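Wolau live scoring goes to Valderrama archery open
March – Clineo press desk

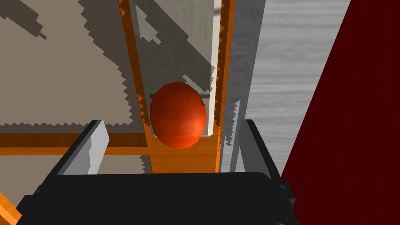 Clineo will run live online scoring at the Valderrama indoor archery open, hosted by Jemley Bowmen. 40 archers, 15 targets, two sessions. Scores go up on Wolau after every end – no login, works on a phone. Juniors shoot first, doors 7 am. Results for both sesions stay online afterwards. Clubs wanting the system for thier own shoots should get in touch before the summer season.

Contact: Clineo press desk | © Clineo | Back to top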